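September 11, 2018

Spent the evening on the laundry question again. Meron swears by her folding method — two minutes a shirt, she says, and it stays square in the drawer. I have my doubts. Mine never stay square past January.

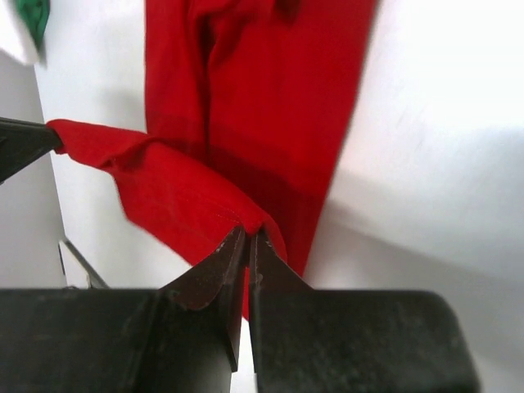
The sleeves are the trouble. Fold them in too far and you get a lump, too little and they poke out. Rigoberto says just roll everything, but his shirts look it.
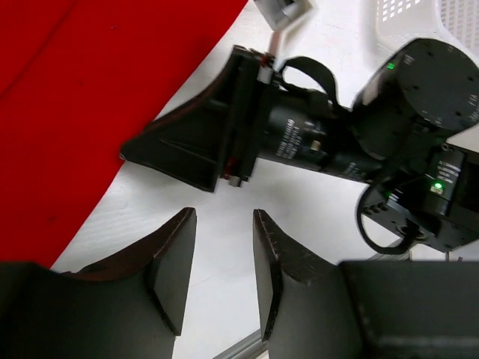
Red shows every crease too, or I think it does. Kevin paid 47 dollars for a folding board and I'd bet it lives under his bed now. I'll give Meron's way one more week, and I'm not ironing. 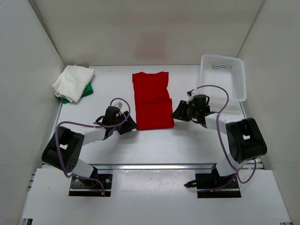
Red T-shirt, sleeves in. White basket at the back.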